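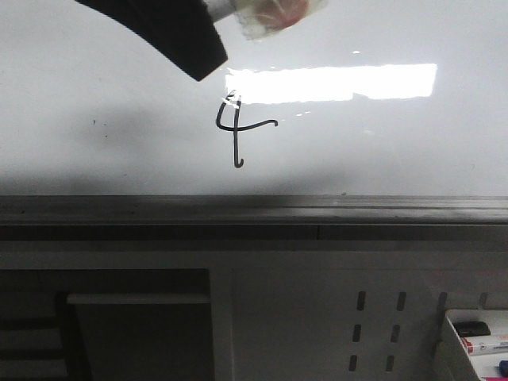
Zulema Ulloa has written that a whiteboard is judged by how it looks after it has been erased, and that most buyers find this out in the second year of use. A whiteboard, also called a dry-erase board or marker board, is a smooth, usually white panel for writing or drawing that can be wiped off. Whiteboards are used in classrooms, offices, hospitals, workshops and homes. In many schools they have taken the place of the chalkboard, although the two are still found side by side in older buildings.

Surfaces

The cheapest boards have a melamine surface, a hard resin bonded to a backing of fiberboard or particle board. Melamine erases well when new but is slightly porous, and ink works its way into it over time. Boards of this kind are common in homes and in rooms that are used only now and then.

Painted steel boards cost more and hold magnets. Their coating is smoother than melamine, but it scratches, and a scratch that goes through the paint can rust in a damp room.

Porcelain boards, sometimes sold as enamel or ceramic steel boards, are made by fusing a layer of glass to a steel sheet in a furnace. The result is hard and takes many years of daily erasing. Such boards are heavy and may chip at the corners if dropped. Glass boards are also long lasting. They hold magnets only if a steel sheet is mounted behind the glass, and ordinary magnets are often too weak to grip through it.

Whiteboard paint and adhesive film are used to cover walls, doors and old chalkboards. Paint follows every bump in the wall beneath it, so the wall is normally filled and sanded first.

Markers and ink

Dry-erase ink is made of pigment, a solvent and a release agent. The solvent is usually an alcohol, which evaporates within seconds and leaves the pigment behind. The release agent, an oily or waxy compound, keeps the pigment from bonding with the board, and the dry mark can then be lifted off with light rubbing. Permanent markers have no release agent. A permanent mark can often be removed by writing over it with a dry-erase marker and wiping before the new ink dries, as the fresh solvent loosens the old ink.

Markers are best stored flat. When they are kept tip up, the pigment settles away from the tip and the line becomes pale. Wet-erase markers use a water-based ink that stays in place until wiped with a damp cloth and are preferred for calendars, floor plans and other charts that stay up for weeks.

Erasing and care

Felt erasers, foam blocks, microfiber cloths and paper tissue are all used. Felt gathers dry pigment and begins to smear once it is loaded, at which point the used layer is peeled off or the pad is replaced. Ink left on a board for a long time loses its release agent and becomes harder to remove.

The faint gray or colored trace that remains after erasing is known as ghosting. It has several causes, among them a worn coating, cheap ink, a dirty eraser and residue from soap or household cleaners. Abrasive powders and scouring pads make it worse by roughening the surface. Isopropyl alcohol removes most ghosting from porcelain and glass, but repeated use can dull a melamine board.

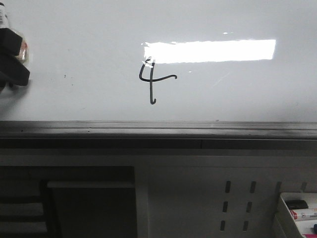
Lautaro Durán puts lighting ahead of every other question when a board is being hung, and holds that a good porcelain panel on the wrong wall serves a class less well than a cheap one on the right wall. Glossy surfaces reflect lamps and windows, and writing inside a reflection may be unreadable from some seats. Matte and low-gloss finishes reduce the problem and are also used where a projector is aimed at the board, but they tend to hold more ink. Other remedies include tilting the board slightly forward at the top, moving the light fixtures, and hanging the board on the same wall as the windows.

Use in schools

Schools changed from chalk for a number of reasons. Chalk dust settles on books and equipment, colored markers show up more strongly than colored chalk, and a white surface can double as a screen. Objections to the change have centered on the price of markers, the smell of some inks and the plastic waste from empty barrels.

The school district of Zelgate replaced its chalkboards over 3 summers. The work covered 207 classrooms and was done by Sondbridge, a supplier of school furniture. Porcelain boards were fitted in most rooms and painted steel in the rest. Two buildings kept a chalkboard in the music room, where ruled staff lines had been painted on the slate.

Small hand-held boards are used for arithmetic and spelling drills. Each pupil writes an answer and holds it up, and the teacher can read the whole class at once.

See also

Blackboard
Flip chart
Marker pen
Overhead projector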